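Swapping a processor without the sweaty palms

2023-01-01
By the Zelalton Repair Club newsletter desk

If you had told me a year ago that the busiest table at the club would be the one for old desktop computers, I would have laughed and gone back to my toasters. But there we are! July's open day brought in a whole row of tired towers, and the table has hardly had a quiet session since. We have now had 117 desktops across it, and the job people ask about most, usually in a slightly hushed voice, is changing the processor.

I love this job. It looks like surgery and it is really more like laying a tile: everything has one right place, and once you know where that is you just set it down. So this month's item is about doing it well, using the sort of board we see most, the kind where the contacts are in the socket and the chip itself is flat underneath (LGA is the name to look for).

Start with the paperwork, dull as it is. Two processors can look like twins and want completely different sockets, and even when the socket matches, the board may need a newer BIOS before it will talk to the chip at all. Look up the exact board model, which is usually printed somewhere between the slots, and check it against the maker's list. Do any BIOS update while the old processor is still in. One of our members at the Cisar branch did it the other way round and had to put everything back again, so please learn from a lost afternoon that wasn't yours.

Next, give yourself room. Power off, plug out, hold the power button for a few seconds, side panel off. Touch bare metal on the case before you reach in, or wear a wrist strap if you have one (we have seven in the blue tin, and they are all free to borrow). If the cooler is large I prefer to take the board right out and work flat on the table. It feels like extra faffing, but you can see everything and you aren't bending your wrists round the power supply.

Coolers like to stick. Old paste sets like biscuit, and pulling straight up is a good way to worry yourself. Run the computer for a few minutes before you shut it down so the paste softens, then undo the cooler and twist it gently from side to side until it lets go. It will, I promise, and the little give when it does is oddly satisfying.

Now the socket. Push the lever down slightly, ease it out from under its catch and let it swing up and over. The load plate opens on its hinge and you can lift the old chip out by its edges. Please stop for a moment here and have a good look, as the socket is a beautiful thing! All those tiny gold contacts catch the light like a patch of velvet. They are also springs, very fine ones, and this is the one place in the whole job where I ask people to slow right down. No fingers, no cloth, no blowing. If you are going for a cup of tea, put the plastic cover on, or leave a chip sitting in there.

Cleaning the old chip is the part that children enjoy most. The metal lid on top is called the heat spreader, and it usually comes out wearing streaks of grey paste. A drop of isopropyl alcohol on a lint-free cloth lifts it off, working from the outside in so you don't push it over the edge on to the green. It does not have to gleam. A faint shadow of the old paste does no harm, but lumps and ridges do. Clean the bottom of the cooler as well, which almost everyone forgets.

To fit the new one, find the small triangle on a corner of the chip and the matching mark on the socket, and check that the notches agree. Hold the chip by its sides, bring it down level and let go. There is no pushing at all. If it rocks, lift it straight up and look again. Then close the plate and bring the lever down, which takes more force than feels polite and may creak a bit. That's normal, and I still hold my breath every time.

Fresh paste the size of a pea, cooler on, screws tightened a little at a time in a cross pattern, fan lead back on its header. The fan lead! Write it on your hand if you must.

The Dekis drawer, where we keep donated parts, has a good choice of older processors just now, sorted by socket, and the Org shelf beside it has paste, cloths and spare socket covers. Come and rummage. If you are bringing a machine in, please make a note of the board model first and back up anything you care about. Beginners are very welcome, and you can practise on one of our scrap boards before you go anywhere near your own.

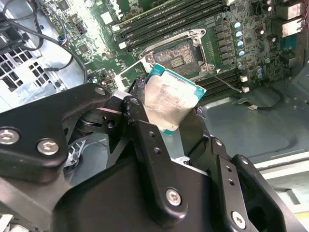
Processor and open socket, with old paste still on the heat spreader.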